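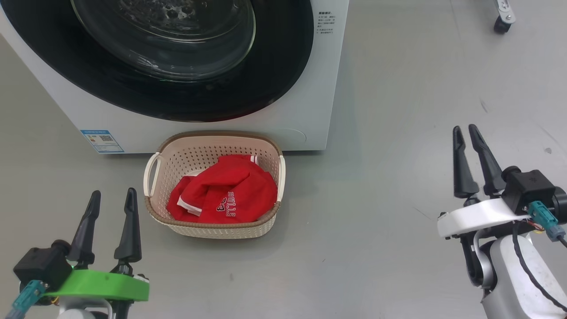 Figure 6. A front-loading washing machine with a round glass door. The instructions or notices on the front panel are in Chinese.

4.2 What people do with the words on the machine

I came to this part of the study sideways. I'd gone to Farport to ask households how they share out the washing (who strips the beds, who empties the filter, who gets cross about tissues in pockets) and I had a tidy interview sheet all about that. By the second kitchen I'd more or less abandoned it. People kept wanting to tell me about the writing on their appliances, and above all about the writing they couldn't read, or could read and didn't believe.

Front-loaders are a lovely case for this, as they carry their words in full view. Figure 6 has a block of small print beside the door and a sticker low down near the base, and you meet that sort of arrangement again and again, whatever the language. A household that reads the language has the whole lot to hand. A household that doesn't has to build its own version, and that homemade version is what I want to talk about in this section.

My diaries came from two places, Farport and Ritthorpe, and I collected 200 of them. I asked people to jot down any moment when they looked at, argued over or made up an instruction. That gave me 3626 entries, far more than I'd bargained for, and I spent most of February reading them at my own kitchen table with the spin cycle going. I set aside the ones that were only shopping lists or grumbles about the weather (there were plenty!) and ended up with a working set of 3000.

The first thing that struck me was how rarely anybody translated anything. I'd expected phone apps and dictionaries all over the place. A few people did go down that road, but far more of them asked a relative once, years ago, and had been living off the answer ever since. One Ritthorpe diary says simply, "Second from left is towels. Mum said." The writer's mother had moved out by then, and the machine she was talking about had been replaced, but second from left was still towels.

I've called these inherited rules, and they travel remarkably well. They go from machine to machine, from flat to flat, and between neighbours on the same landing. In the Nirnwood flats in Farport I found the same rule about never washing wool after a dark load in six homes, all worded nearly the same way, and I never did find where it started. Each household told me it was written on the machine somewhere. I looked, and I couldn't find it on any of them.

Then there are the additions. People write on masking tape, on the backs of envelopes, and in one case in nail varnish straight on to the enamel. These homemade labels hardly ever repeat what the printed text says, even when the writer can read it perfectly well. They record what went wrong: "NOT the blue jumper", "bang door twice", "ask before 60". I think of them as a sort of household minutes, and they're much better evidence of who does the washing than anything people told me when I asked them straight out.

To keep all this in order I sorted the entries with Pap, a little coding scheme I first put together for a study of fuse boxes. It only has a few headings (printed, spoken, handwritten, guessed) and an entry can sit under more than one. I'm fond of it, but it does creak here. A spoken rule that somebody later writes on tape and somebody else then misreads is a spoken rule, a handwritten rule and a guess, and I went back and forth over those for days. The version of the coding notes I used for this paper is the one dated 8/6/25, where I settled on tagging such entries under every heading that fits.

The guesses turned out to be the hardest to collect, as people don't like owning up to them. They'd tell me about them over tea and leave them out of the diary. I come back to that gap in section 4.3, where I set the diaries beside my interview notes.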